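Spending the gripper money (finally!)

I have been putting off this post for weeks because every time I sat down to write it, the spreadsheet changed again. Well, the spreadsheet is done. The order went in on Tuesday, and I am so excited I keep opening the confirmation email just to look at it.

Some background if you're new. Our little group at Bromandale teaches robot arms to handle soft household stuff: pillows, blankets, stuffed toys, anything that changes shape when you touch it. We collect our demonstrations with hand-held grippers, the kind a person carries and moves through the task. Until now we've been getting by with two pairs. One of them was Didier Hervieu's original build from before I joined, and I love it dearly, but the left trigger sticks and the mount has been glued more times than I want to admit in public.

So the question for this year was simple to ask and a pain to answer. Do we buy one nice arm, or do we buy more hand-held pairs and keep running on the arm we have?

I went in wanting the arm. Of course I did! Clémence Charpentier talked me out of it over one very long lunch. She'd gone through our calendar since January and marked every day the arm sat idle waiting for data, and it was a lot of days. A second arm would have given us two machines waiting for data. More pairs of grippers means more people can record at once, and people are what we have plenty of.

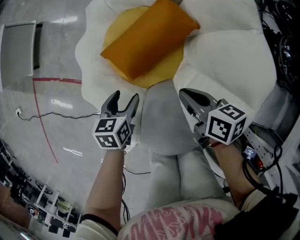
Once that was settled I could get into the fun part, meaning prices. I asked for quotes from two suppliers. Wutelau sells a complete pair with the electronics already fitted, tested and calibrated. Drumell sells the parts as a kit, a good deal cheaper per pair, and you do the assembly. I priced both for 6 pairs, then for 5, then back up to 6 when I found a shipping line I'd counted twice (very happy afternoon, that one).

The kit looked like the winner until I put our own hours in. I'm slow with a screwdriver and Didier is fast but has other things to do, and we'd be building through most of May with nobody recording. Wutelau it was. Five pairs, 2939 dollars all in, delivery included. I had us down for more than that, so there's a bit left over and I'll get to it in a minute.

A few things I'd tell anybody doing the same kind of budget:

Put cables on their own line. I mean it. I used to hide them under "misc" and then misc would eat the whole plan. We go through cables like printer paper. They get stepped on, they get yanked, somebody borrows one for a monitor and it's never seen again. I set aside 95 dollars for spares and strain relief clips this time and I already suspect it's too low.

Marker cubes too. They look like the cheapest thing in the whole setup, and they are, but a scuffed face can spoil a morning's tracking. We print extras now and keep them in a box with a lid.

Then there are the things you practice on. For ages I didn't budget for these at all, we just brought stuff from home. That works fine until someone wants their pillow back in the middle of a collection run! Now there's a proper line for soft objects, and they belong to the lab. Clémence does the shopping because she has a great eye for shapes that will be annoying to pick up, and I say that with total admiration.

What I left out, for now: new head cameras. Rey, our tiny server in the corner, is nearly full as it is, and better cameras make bigger files. Storage has to come first. So the leftover money goes to drives, and cameras move to the top of the next list. I did get a quote already, though. I couldn't help myself.

Delivery is supposed to come in two boxes, three pairs in the first and two in the second. I've cleared a shelf, labeled the chargers, and written up a sign-out sheet that Didier says is far too detailed. He may be right – it has a column for "mood of left trigger" – but I'm keeping it.

If you've run Wutelau grippers for a few months, please leave a comment and tell me what wears out first. I still have time to add spares to the order, and I'd love an excuse to open the spreadsheet again.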